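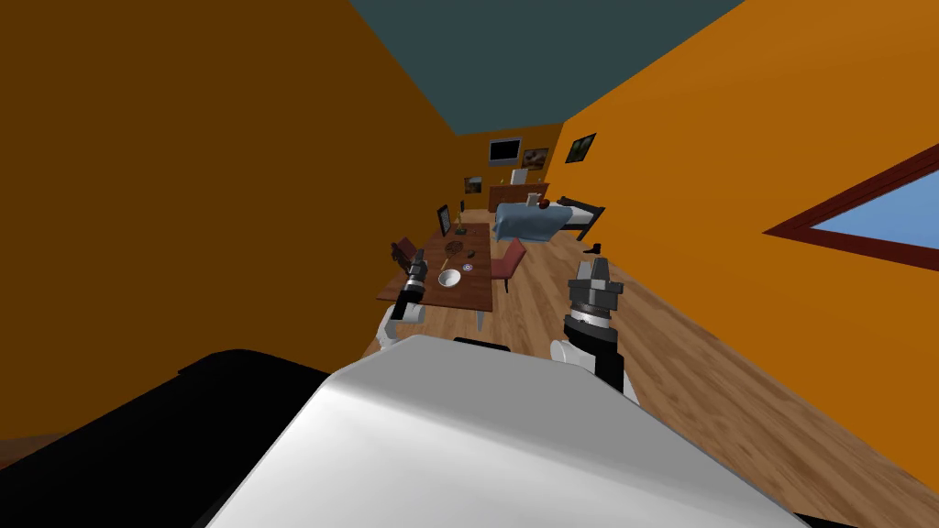
Orange walls, wooden floor, and two grippers by the dining table.

Closby Sessions: Your Questions

I run a small series of listening-room concerts, mostly singer-songwriters and the odd veteran band that still likes playing to people it can see. These are the things I get emailed most. Last updated August 27, 2022.

What kind of music do you put on?

Whatever I'd happily drive two hours for! That usually means folk, country soul, old-school R&B and the quieter end of rock. We had a wonderful pedal steel night last spring, and I'm still trying to talk a certain brass band into coming back (they know who they are).

Where are the shows?

Most of them are at the Stanon, which is the old grange hall on Gallagher Street. It's the brick building across from the hardware store, and the door is on the side, down the ramp. A few shows a year move to the Veseo, the little theater by the river, when the act needs a proper stage. Check your ticket before you leave home, please. Every season somebody turns up at the wrong one and misses the opener.

How much are tickets?

Standard price is $25, whoever's playing. I pay the musicians out of that first, then the hall. If money's tight, write to me and I'll put your name on the door. You don't have to explain.

Do you do refunds?

Up to two days before the show, yes, no problem. After that I'll try to pass your ticket to someone on the waiting list, and I'm pretty good at it.

Can I record the show?

A song on your phone is fine if you keep the screen dim and stay in your seat. Whole sets, no. A lot of our performers try out unfinished songs here and they'd like to finish them before the internet hears them. I do make my own recordings off the sound desk, with permission, and those go up on the archive page once the artist has had a listen.

How big is the archive?

Bigger than I ever meant it to be. At my last tally it had 2,334 songs, and 1,706 of them are free to stream. The rest are waiting on sign-off from the artists or the songwriters, and some of those have been waiting a good long while. If you played here and want something put up or taken down, just say so.

Is it loud?

Not very. We use a small PA and plenty of acts barely touch it. The front row on the left is closest to the drums when there are drums, so sit on the right if your ears are touchy.

Can I bring kids?

Yes, and under-12s are free. Bring a coloring book for the second half.

How do I get booked?

Send me two songs, live if you've got them, and a line about who you are. Phone recordings are great. I listen to everything, though I'm slow (sorry!), and I book the spring season in November, so that's a good month to give me a nudge. Please don't send a press kit as an attachment, my inbox chokes on them.

Do you sell records at the shows?

The artists do, at the back table, and they keep every cent. Bring cash if you can, as the card reader hates the hall's Wi-Fi.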